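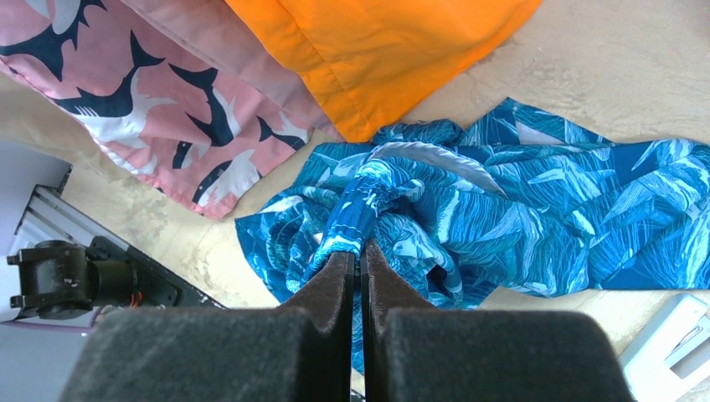 Residence Diary, Claveck Textile Store
April, evening

The morning was given to the cataloguing of printed cloth received from Betulico. Each length was measured, its colour recorded against the house chart, and a label sewn to the selvage. The store now holds 400 lengths, of which 98 await a catalogue number.

Humidity in the east room rose after lunch and the blinds were drawn until 3 p.m. The grey archive boxes ordered from Brullau did not arrive. Staff are asked to keep folded pieces off the lower shelves until they do.

A letter was received from Lương concerning the loan of eight indigo panels. The organization wishes to honour the original terms, and a reply will be drafted tomorrow. The store was locked at dusk.

Recent entries
Moth traps, second inspection
Notes on leaf patterns in furnishing cotton
Repairs to the rolling racks

3 comments | 8 shares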